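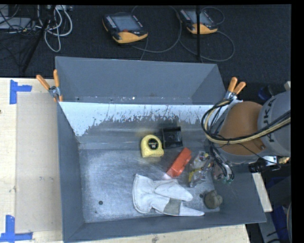 Poll watchers wanted, Sanano district recount

The May council election in Sanano was decided by 61 votes. The losing side has called this a theft, the winning side has called it a landslide, and the county has called for a recount. We need 440 observers and have nearly enough to cover the parking lot.

You'll sit at a folding table, watch ballots being read out, and write down anything odd. Most of it won't be. Shifts run 6 hours with 2 breaks, and the coffee is regrettable.

You should be a registered voter, able to stay quiet while people on both sides of you don't, and not related to any candidate. In Sanano that last one rules out more people than you'd think. Former candidates may apply once they have taken down their yard signs.

Training is one evening at the Gemura Street library. Pay is a flat daily stipend plus mileage, and lunch if you like egg salad.

To apply, write to Eustaquio Ponce, observer desk, Sanano Election Watch, with your precinct and the shifts you can work. Please leave out your theory of what happened. He has plenty.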